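Fake fruit in a woven tray -- tacky or fine?

Posted in: Kitchen and Dining Decor

brenitz_mama
Okay, need opinions before my sister-in-law comes over Friday. I have a little woven tray, tan with a darker rim, kind of a triangle with the corners rounded off. Real fruit keeps going bad in it because I buy it to look nice and then we all forget to eat it. So now I'm thinking fake. My husband says fake fruit is for dentist offices. Is he right??

ognjenk
He's right. Sorry. Buy three lemons and use them in your tea.

natalina_c
He is NOT right lol. I've had fake pears out since June and my own mother tried to bite one. The trick is to skip the shiny stuff and don't pile it up. A big heap looks like a store display, a few pieces look like you just came back from the market.

lilimazza
Agree with Natalina on the small amount. I like a pear, an orange and a plum, all touching, with the pear lying down on its side. Standing pears always look posed to me. The yellow and the orange do the work and the plum goes at the back so you get something dark behind them. Mine are from Ristetti, 11 bucks for the set, and I've been happy with them. Tray on a plain white surface:

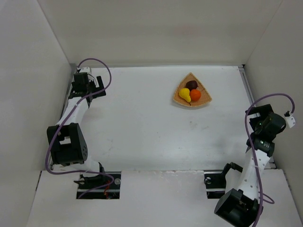
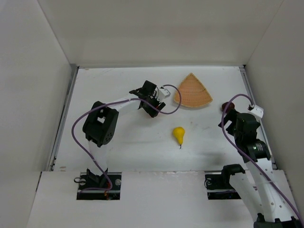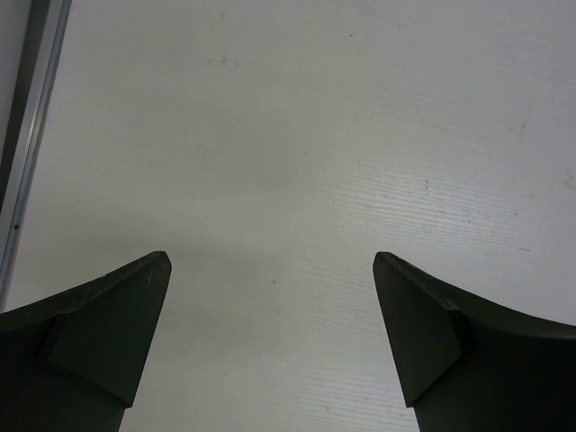
The other thing I'd say is don't center it. I had mine dead in the middle of the table for a whole winter and it looked like we were waiting for a meeting to start. Push it back a bit and off to one side and it relaxes. And dust it! Fake fruit with dust on it is where your husband gets his dentist office idea.

brenitz_mama
Ooh okay, I would never have gone for a plum. I was going to get a bunch of green grapes.

natalina_c
No grapes!! Plastic grapes never look right, I will die on this hill.

adelmo_m
I have to disagree about grapes, my aunt had a glass bunch from Morelli that was gorgeous. Weighed a ton though. Plastic ones, fine, I'll give you that.

Also about the tray -- does yours sit flat? I had a woven one that rocked every time somebody bumped the table. I stuck felt dots underneath and it stopped.

brenitz_mama
It rocks a tiny bit on one corner, yes. I'll try the dots.

ognjenk
Still voting lemons. You're all spending money on food you can't eat.

lilimazza
Ognjen, I threw out so many brown bananas last year that the fake ones have paid for themselves twice. And I keep the real fruit in the fridge now, where it gets eaten, so it's a different job.

ognjenk
That's fair. My lemons do go hard.

aniko_b
Coming in to say wood is an option too if plastic bugs you. Wiler has painted ones, but they want 40 for a single pear, so I looked and left. I ended up with felted wool, which is cute but picks up every hair off the cat.

One more vote for the plum. Red apples are what everyone does, and a dark reddish plum with a woven tray just looks warmer.

brenitz_mama
Pear, orange, plum, ordered! Pear lying down, tray off to the side. Not telling my husband, I want to see if he picks one up.

natalina_c
Please report back. My mother still brings it up.

adelmo_m
Check the stickers on the bottom when they come, some sets have a gluey label that takes forever to get off. Cooking oil and 30 minutes worked on mine.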